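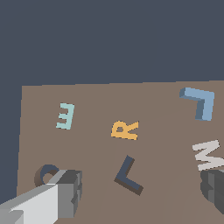 Abb. 8.1: Buchstaben, verschieden gedreht. Das mintgrüne E zeigt mit seinen drei Armen nach links.

Kapitel 8
Wann ist ein E ein E? Schrifterwerb und Raumlage

Als ich mit dem Unterrichten anfing, habe ich spiegelverkehrte Buchstaben brav mit Rotstift verbessert, einen nach dem anderen. Heute würde ich das nicht mehr so machen, und warum, das erzähle ich Ihnen auf den nächsten 22 Seiten.

Überlegen Sie mal, was ein Kind bis zum Schulanfang über Dinge gelernt hat. Eine Tasse bleibt eine Tasse, egal wohin der Henkel schaut. Ein Schuh bleibt ein Schuh, auch wenn er auf der Seite liegt. Und dann kommen wir mit b und d, p und q - und plötzlich soll die Richtung alles entscheiden! Das ist schon eine ziemliche Zumutung, finde ich.

Meine Kollegin Yulan Yu hat in ihrer ersten Klasse über ein Halbjahr 115 Schreibproben gesammelt, lauter Einkaufszettel, Briefe an die Oma und Türschilder. Wir schauen uns 3 davon in Abschnitt 8.2 genauer an. Besonders mag ich den Zettel von Wanting, die ihren Namen im Januar noch komplett von rechts nach links schrieb, und zwar flüssig und mit sichtlichem Schwung (nur das W sah dabei aus wie immer, klar).

Bevor Sie weiterlesen, nehmen Sie bitte einen Stift in die Hand, mit der Sie sonst nicht schreiben, und schreiben Sie Ihren Vornamen in Druckschrift. Dann noch einmal, diesmal gespiegelt. Heben Sie das Blatt auf, wir brauchen es in Abschnitt 8.3 wieder.

Begriffe, die Ihnen in diesem Kapitel begegnen: Raumlage, Spiegelschrift, Graphem, Schreibrichtung, Formkonstanz. Mit der Formkonstanz fangen wir an.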